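Okirex Parallelgreifer G2 mit Handgelenkkamera

Zweifingergreifer für Tischroboter und kleine Knickarme
Hersteller: Okirex
Vertrieb und Service: Trosten Automation

Übersicht | Technische Daten | Sicherheitshinweis | Prüfblock-Test | Ersatzteile | Downloads

Wichtiger Hinweis vom 21. Dezember 2024: Bei Greifern mit Firmware 3.1 kann die Haltekraft nach längerem Halten ohne Fehlermeldung abfallen. Bitte lesen Sie vor der weiteren Verwendung den Abschnitt „Sicherheitshinweis“.

Produktbeschreibung

Der G2 ist ein elektrischer Greifer mit zwei Fingern, die über ein Gestänge parallel geführt werden. Er ist für leichte, formstabile Teile ausgelegt: Klötze, Gehäusehälften, Kartonzuschnitte, Laborbehälter. Die Finger sind flach und ohne Werkzeugwechsler verschraubt. Eine kleine Kamera am Handgelenk blickt zwischen den Fingern hindurch auf die Arbeitsfläche. Das Kamerabild wird über dieselbe Leitung übertragen wie die Greiferdaten.

Die Ansteuerung erfolgt über die Steuerbox Mangundap. Ältere Steuerboxen ohne Kameraeingang können den Greifer bewegen, geben aber kein Bild aus.

Technische Daten

Hub, gesamt: 90 mm
Eigengewicht mit Kamera: 600 g
Zulässiges Werkstückgewicht: 300 g
Versorgung: 24 V DC
Schutzart: IP40
Einbaulage: beliebig
Betrieb nur in trockenen Innenräumen

Das zulässige Werkstückgewicht gilt für Teile mit trockenen, fettfreien Seitenflächen. Bei glatten oder beschichteten Oberflächen empfehlen wir die Fingerauflagen aus dem Zubehör.

Sicherheitshinweis: Nachlassende Haltekraft bei Firmware 3.1

Was ist passiert?

Ein Kunde aus der Teilevereinzelung meldete uns im Dezember, dass Werkstücke beim Umsetzen aus dem Greifer fielen. Die Steuerung zeigte dabei weiterhin den Status „gegriffen“. Auf unserem Prüfstand ließ sich der Fehler nachstellen. Wird ein Teil länger als 120 Sekunden ohne Zwischenbewegung der Finger gehalten, schaltet die Firmware in den Sparbetrieb und senkt den Motorstrom. In Version 3.1 wird der Haltestrom dabei auf einen zu niedrigen Wert gesetzt. Die Fingerposition ändert sich zunächst kaum, deshalb löst die Verlustüberwachung nicht aus.

Personen sind nach unserer Kenntnis nicht zu Schaden gekommen. Bei einer Anlage wurde ein Förderband durch ein herabgefallenes Teil blockiert.

Welche Geräte sind betroffen?

Betroffen sind alle G2 mit Firmware 3.1, unabhängig von der Seriennummer. Die Version finden Sie in der Bediensoftware Skerunell unter „Gerät“, „Info“. Greifer mit Version 3.0 oder älter sind nicht betroffen. Die Mechanik ist in Ordnung. Finger, Gestänge und Gelenkschrauben müssen wegen dieses Fehlers nicht getauscht werden.

Was müssen Sie tun?

Nehmen Sie Anlagen außer Betrieb, bei denen ein Teil über Personen, Verkehrswege oder offene Maschinen gehoben wird. Diese Anlagen dürfen erst nach dem Update wieder anlaufen.

Bei allen anderen Anlagen gehen Sie so vor:

Skerunell öffnen und den Greifer verbinden.
Unter „Antrieb“ den Punkt „Sparbetrieb“ auf „Aus“ stellen.
Einstellung im Gerät speichern und die Steuerbox neu starten.
Prüfen, ob der Sparbetrieb nach dem Neustart noch ausgeschaltet ist.
Firmware 3.2 einspielen.
Prüfblock-Test durchführen und das Ergebnis im Anlagenbuch eintragen.

Bei abgeschaltetem Sparbetrieb wird der Motor im Dauerhalt wärmer. Halten Sie die Lüftungsschlitze der Steuerbox frei. Nach dem Update kann der Sparbetrieb wieder eingeschaltet werden.

Während des Updates ist der Greifer stromlos. Ein gehaltenes Werkstück fällt herunter. Legen Sie es vorher ab, und fahren Sie den Arm in eine tiefe Position über einer freien Stelle der Arbeitsfläche.

Prüfblock-Test

Für den Test genügt ein leichter Block mit geraden, parallelen Seitenflächen. Stellen Sie ihn aufrecht auf die Arbeitsfläche und greifen Sie ihn mittig. Beide Finger müssen flächig anliegen. Heben Sie den Block knapp an und halten Sie ihn 300 Sekunden, ohne einen neuen Greifbefehl zu senden. Beobachten Sie das Kamerabild in Skerunell.

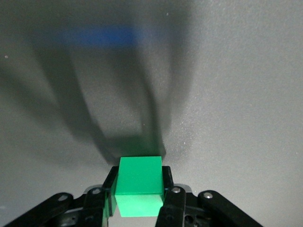
Der Test ist bestanden, wenn der Block am Ende der Haltezeit weder abgesackt noch gekippt ist und der Status auf „gegriffen“ steht. Nehmen Sie den Block danach von Hand weg, während der Greifer auf Halten steht und der Arm gesperrt ist. Die Anzeige muss auf „verloren“ wechseln. Bleibt sie unverändert, ist die Verlustüberwachung nicht aktiv. In diesem Fall bitte den Greifer nicht weiterverwenden und den Service verständigen.

Wiederholen Sie den Test mit Ihrem schwersten Werkstück. Rutscht nur dieses, prüfen Sie zuerst die Fingerflächen auf Staub und Fett und danach die eingestellte Greifkraft. Ein Wert unter der Werkseinstellung ist für Teile nahe am zulässigen Gewicht nicht geeignet.

Fehlercodes

E04: Finger erreicht die Zielposition nicht. Gestänge auf Fremdkörper prüfen.
E07: Kein Kamerabild. Steckverbindung am Handgelenk prüfen.
E11: Haltestrom unter Sollwert. Diese Meldung gibt es erst ab Firmware 3.2.
E12: Werkstück verloren. Arm stoppt, Freigabe nur von Hand.

Ersatzteile und Zubehör

Fingerpaar, schwarz, flach
Fingerauflagen, selbstklebend
Schraubensatz für Gestänge
Anschlussleitung Greifer/Steuerbox
Steuerbox Mangundap mit Kameraeingang

Gewährleistung und Service

Das Update ist kostenlos, auch für Geräte außerhalb der Gewährleistung. Wer es nicht selbst einspielen kann, schickt den Greifer mit Steuerbox an Trosten Automation ein. Bitte legen Sie die Seriennummer und eine kurze Angabe zur Anwendung bei. Haben Sie den G2 weiterverkauft oder in eine Anlage eingebaut, geben Sie diesen Hinweis bitte an den Betreiber weiter.

Downloads

Firmware 3.2 für G2
Skerunell, aktuelle Version
Betriebsanleitung G2, deutsch
Formblatt Prüfblock-Test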